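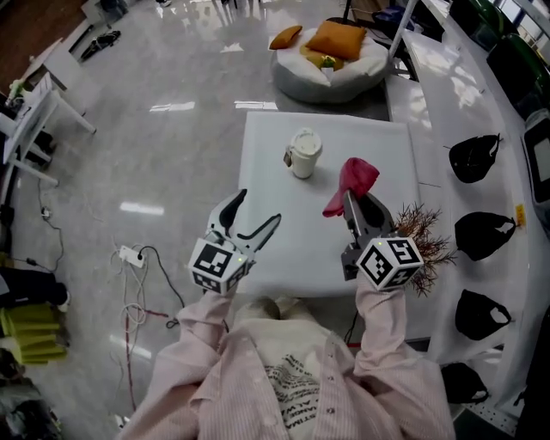 Unit 3: Work Surface Height and Reach

3.1 Terms

Elbow height is measured from the floor to the underside of the bent elbow, with the upper arm hanging straight down and shoes on. Reach is measured from the front edge of the table to the farthest point the hand can work at without the trunk leaning forward.

3.2 Setting the height

Standing work falls into three classes. For precision work, the surface is set slightly above elbow height so that the forearms can be supported. For light assembly and sorting, it is set a little below. For heavy work that uses body weight, it is set lower again, by up to 200 mm. Table height and working height are not the same quantity. A part 270 mm tall raises the working height by most of that amount, and the table must come down to match.

3.3 Reach zones

The primary zone is swept by the forearm with the elbow near the side. The secondary zone is swept by the whole arm. Items used in every cycle belong in the primary zone. In the Tellham layout (Handout 2), the parts tray sits 500 mm from the front edge, in the secondary zone for most workers, and is used once per cycle. Mark this as a fault in your write-up.

3.4 Fixed tables

Where the table cannot be adjusted, fit it to the tallest user and supply platforms for the others. Record platform height separately from table height.

Exercise: Redraw the Tellham layout with all per-cycle items in the primary zone. State the elbow height you assumed. Hand in to Jingyi Xiong before the June review.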